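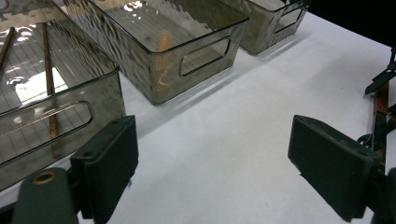
Lukholm hand gripper, pads open, gray sorting bins behind. View from the gripper camera.

Sunday, April 12, 2026
Bench notes, Lukholm handheld gripper kit, trial unit

Second weekend with the kit. Trial runs out before the next order window and I have to write up a yes or no for Rowlands, so I'm putting down everything here and will cut it later.

What we have on the bench: one gripper, the base kit, $955. The full bundle is $2333 and adds a second gripper, the hard case and a year of the Flutska upload service. We got a Flutska trial login anyway, so I could test that part without the bundle.

Setup
White table, overhead lights on, smoky gray bins in a diagonal row toward the back. Small stuff only: the brown wooden sticks and the peach-colored cylinder. Task is pick from one bin, place in another, back off, open fully. Same task we gave the Bernach unit, so the two can be compared.

Checked the view before starting. Both pads are in at the bottom when fully open, with clear table between them. Left bin runs out of the picture at the left and top. I can live with that for the sticks, but the ends of anything long get lost. Moving the row back a bit would fix it. Did not move it today because I wanted the same layout all the way through.

Session
Recorded 200 episodes over the day. Threw out 27. Reasons, from my scratch sheet:
- bad start, thumb already moving when recording began
- stick rolled against the bin wall and I chased it
- tracking dropped while I turned away from the table
- bumped the rim and shoved the bin

Most of those are me. The tracking drops are the kit. They came when I swung the gripper toward the dark area past the far edge of the table, where there is not much for the camera to hold on to. Lukholm's manual says to keep "textured surroundings" in view and leaves it at that. Our table is plain white, matte, no marks. Next time I'll put tape crosses near the corners and see if the drops stop. If they do, that goes in the report as a setup note and not as a fault.

Sticks
Harder than they look. They lie flat on the bin floor and the pads have to come in low and close to the wall. The pads are broad and flat inside, good for boxes, not so good for getting under a thin round stick. What works is tipping the gripper so one pad edge touches the floor first, then closing slowly. The rounded rim gets in the way of the wrist if the stick is close to the side. Switched to coming in along the length of the bin and it went better.

Once it has the stick it holds it well. Carried it the length of the table a few times, shook it on purpose, no slip. The Bernach pads let go of the same stick when I did that last September. Different pads, different rubber, so I don't want to make much of it, but it is in the log.

Cylinder
Easy standing up. Close around it, lift, done. Lying down it wants to roll, same trouble as the sticks but less of it. The only thing to watch is height: come in too low and the pad tips hit the bin floor and the whole hand jumps, and you can see the jump in the pose track.

Bins
See-through gray plastic, rippled walls. I picked them on purpose because the Rowlands line uses clear and tinted totes and everyone's demo is done in opaque ones. Reflections are the main thing. Overhead lights leave a bright patch on the bin floor, and glints on the walls. Viewed through the wall, the lower end of an object is seen through the tint. For a person this is nothing. For training I expect it to matter, so the recordings are worth keeping even if we don't buy.

The handle cutouts are another thing. You can see the table straight through them. Might help as a landmark, might confuse it. No opinion yet.

Hardware notes
Grip linkage is smooth, no play that I can feel. The trigger spring is too stiff. By midafternoon my hand was sore at the base of the thumb, and I ended up doing short blocks with a break between. Bernach has the lighter spring. Lukholm lists a soft spring as a spare part but it was not in the box. Ask if it can be included.

Pad screws: checked before and after. One on the right side had backed out a quarter turn by the end. Retightened. Check again after the next session. If it keeps happening, thread locker, but ask them first because it's their unit.

Balance is front heavy. Fine for picking down into bins, tiring if you hold it level.

Camera window picks up fingerprints every time you set the thing down. Wipe it at each break. I forgot after lunch and the first block is a little soft. Kept those episodes but tagged them.

Flutska
Upload was slow and then fine. It sorts episodes by the session tag and shows a red bar where tracking was lost, and that saved me a lot of scrubbing. Two complaints. You can't rename a session once it has started uploading, so today is in there under my typo. And exporting back out only gives you the whole session, not the ones you selected. For us that means deleting the bad ones before upload or filtering on our own side after. Need to ask whether the bundle tier is any different. The price page doesn't say.

Where I am on it
Base kit at $955, yes, if they put in the soft spring. Bundle at $2333, not now. We would use the second gripper eventually, but I don't want to pay for a year of the service until the export works. The Bernach unit is more comfortable, and the data from this one is cleaner. For the bin work I'd take the cleaner data.

To do
- tape crosses on table, repeat the stick task
- move bin row back, recheck view at full open
- email Lukholm: spring, backed-out screw, manual wording on surroundings
- email Flutska: export by selection, rename
- same task with lights half down, see what the bin glare does
- pull the Bernach logs from September and put the stick carries side by side
- charge the spare battery, it was flat when I took it out of the box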